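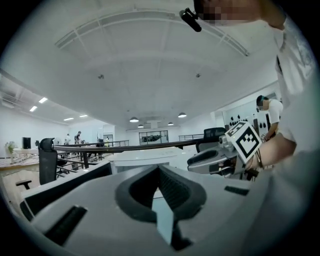
Room notes, Wutasmont, May 22, 2025

Went over the furniture with Hiyori before the Perkden people need the room. Writing it down so we don't argue about it again.

Round table: the white one by the railing stays. Top needs wiping with the mild cleaner, not the stuff from the kitchen. Leave 20 inches between it and the rail or the chairs don't turn.

Chairs: black office chairs go with the tables. The mesh one with the tall back has a slow gas lift, drops while you sit. Emrys wants to swap the cylinder – part is on the Flovside order, no. 2291. Armrest screws on the others take the 4 mm key, which is in my drawer again.

Speaker: leave it on the white table next to the plant. Tried it on the floor in May and the low end boomed through the wood. Volume at 10 is enough for talks. Plant gets half a cup of water, and keep the pot clear of the speaker cable.

Railing: top rail is solid, no play when I leaned on it. One base bolt turned a quarter before it bit. Check again next time.

Wall board with the black teardrop shapes: Hiyori would like it lower. I'd leave it. Wall plugs there are the old Oshima type and I don't trust them to come out clean.

Still to do:
felt pads for the chairs in room 124
longer cable for the speaker
ask Emrys for the touch-up paint for the rail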